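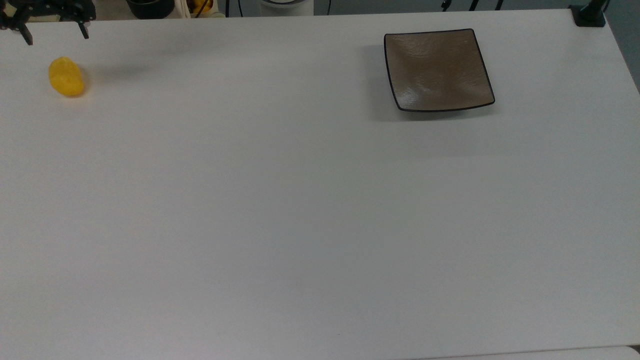 Evambridge Supporter Giving Team

Home News Ways to Give Events Contact

Recurring gifts can now be paused

2020-09-02

Hi everyone, it's Jingyi from the giving team. Quick bit of news that I've been itching to share since February: as of this morning you can pause your monthly gift to the Evambridge food and transport fund without canceling it!

If you've ever had to skip a month, you know how clumsy the old way was. You had to email us, we stopped the gift, and then you had to sign up all over again with your card details and your mailing address and that dropdown that never remembered your state. I did it myself last winter when my car died and it took me two tries to get back on the list.

The new button is on your Trandura account page, under My Gifts. Click Pause, pick one, two or three months, and you're done. Your gift starts again by itself on your usual date, and you get an email 14 days before it does, so there's time to change your mind. You can also lower the amount from the same screen (the smallest monthly gift is still five dollars).

Kamlesh Nautiyal did most of the setup on our side and he tested it with 40 of our regular donors over the summer. A couple of them found that the reminder email was landing in spam, so he changed the sender name. It now comes from "Evambridge Giving" and has the word reminder in the subject line. If you don't see it, please check your junk folder first and then write to me.

A few things people have already asked. Pausing doesn't affect your year-end receipt, which will just show what you gave. If your employer matches your gift, the match pauses too, and you may have to tell your HR office when you start up again - each company does that differently and I can't see it from here. And if you give through a team page, like the one Begoñe Mateos runs for the Sirthorpe walkers, your name stays on the page while you're paused.

Gifts made by check or bank transfer aren't in the system yet. For those you still need to call the office, and we're hoping to sort it out later on.

Speaking of Sirthorpe, the walkers are 11 donors short of their goal for the fall. They've got roughly 1000 dollars to go on the van repair as well, so if you were thinking of joining a team, theirs would love to have you. Begoñe says beginners are fine and so are dogs, as long as they're on a leash.

I'll be on the phone line every afternoon for the next two weeks to help anyone who gets stuck on the new page. Crescencio Arrieta is covering mornings, and he's happy to take calls in Spanish too. Have your donor number handy if you can (it's at the top of any receipt), but we can look you up by email if you've lost it.

Thanks so much for sticking with us - talk soon!

Jingyi Hao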